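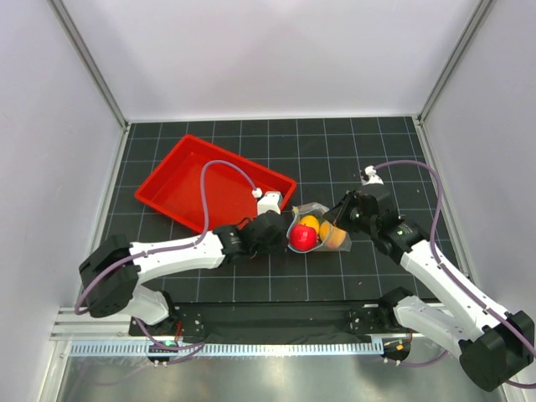

Celda de dos brazos con la bandeja roja y la bolsa de fruta, entre las dos pinzas.

Notas de recogida, segunda tanda: bolsas transparentes

8 de julio de 2025

En la entrada de junio dejé a medias la parte de los objetos deformables. La retomo con la tarea que más tiempo nos ha llevado en Veres: coger entre dos brazos una bolsa de plástico con tres piezas de fruta y dejarla dentro de la bandeja. Un episodio es eso y nada más. Empieza con los brazos en reposo y termina cuando la bolsa está apoyada en el fondo y las dos pinzas se han abierto y retirado.

La parte mecánica no tiene misterio. La parte difícil es decidir qué se considera una buena demostración. Con un cubo rígido hay pocas maneras razonables de agarrarlo y los operadores acaban coincidiendo. Con una bolsa, cada persona encuentra su sitio: unos pinzan el plástico sobrante, otros abrazan la fruta desde los lados, otros levantan una esquina con un brazo y luego entran con el segundo. Las tres estrategias funcionan a mano. Mezcladas en el mismo conjunto producen una política que duda a mitad de la aproximación, con las pinzas abiertas a un par de centímetros del plástico.

Protocolo

La primera versión dejaba libertad total al operador. La segunda, que es la que usamos ahora, fija la estrategia (agarre lateral con ambos brazos) y deja libre todo lo demás. El guion queda así:

Colocar la bandeja en una de las 6 posiciones de la lista, leída sobre la cuadrícula del tapete, y girarla un poco a ojo. No interesa que quede paralela a las líneas.
Dejar caer la bolsa desde poca altura dentro de la zona alcanzable por los dos brazos. No se recoloca, salvo que una pieza se haya salido.
Iniciar la grabación con Prenodik y esperar a que confirme el reloj de ambos brazos.
Ejecutar la tarea sin pausas. Si hay que corregir el agarre, se corrige dentro del mismo episodio.
Marcar el resultado antes de tocar nada con la mano.

El último punto parece burocrático. En la primera tanda las etiquetas se ponían al final de la sesión, de memoria, y al revisar los vídeos encontramos episodios marcados como correctos en los que la bolsa colgaba del borde de la bandeja.

Correcciones

Győző Oláh defendía descartar cualquier episodio con un reagarre. Yo prefiero conservarlos, siempre que la corrección sea corta y termine bien. El plástico resbala también durante la inferencia, y si el modelo solo ha visto agarres perfectos no tiene de dónde sacar la recuperación. Probamos las dos opciones con el mismo presupuesto de entrenamiento. Con los reagarres incluidos, el sistema completa la tarea más a menudo, aunque se mueve más despacio cerca del objeto. Lo segundo lo atribuyo a los operadores – frenan antes de cerrar las pinzas y eso se aprende igual que lo demás.

Números de la tanda

Grabamos 40 episodios con la manzana y las dos piezas anaranjadas. Tras la revisión quedaron 37. De los tres rechazados, dos tenían un salto en la marca de tiempo del brazo derecho y en el tercero la bolsa se abrió. Es una cantidad pequeña y no pretendo sacar de ella ninguna conclusión general. Sirve para validar el protocolo antes de pedirle horas a más gente.

La revisión la hacemos dos personas por separado, con una hoja de cuatro campos: agarre, transporte, depósito y retirada. Si hay desacuerdo en alguno, se mira el vídeo juntos. Los desacuerdos se concentran en el depósito, sobre todo por la altura de suelta. Hemos añadido una frase al guion: las pinzas se abren cuando la fruta ya descansa en la bandeja, aunque el plástico siga tenso.

Detalles de montaje

Los cables. En los movimientos en los que un brazo cruza por encima de la bandeja, el bucle del cable de la pinza pasa por delante del interior y tapa parte del fondo a la cámara fija. No lo hemos recogido más, porque con menos holgura tira del conector en los giros amplios de muñeca. De momento se queda en los datos como una oclusión más.

La transparencia. Los reflejos en las arrugas cambian con cualquier variación de la luz y el estimador de profundidad que usábamos en Standton devolvía huecos justo ahí. Hemos dejado de alimentar la red con profundidad en esta tarea y trabajamos solo con color y estados articulares. El rendimiento no empeoró.

La bolsa. Después de muchas repeticiones el plástico se ablanda y se comporta de otra manera. La cambiamos cada 6 episodios y apuntamos el cambio en los metadatos, en el campo libre de Gistudent, a falta de uno propio.

Pendiente

Variar el contenido. Toda la tanda lleva las mismas frutas y sospecho que la red localiza la manzana por el rojo y deduce el resto, lo cual sería un problema añadido con una bandeja del mismo color. La prueba obvia es repetir con limones, y con otra bandeja. También falta medir cuánto influye el lado por el que entra primero cada operador. Győző empieza siempre por la izquierda y yo por la derecha, y en las curvas de las articulaciones se distingue perfectamente quién estaba a los mandos.

Los ficheros de configuración del grabador los subiré cuando limpie las rutas absolutas.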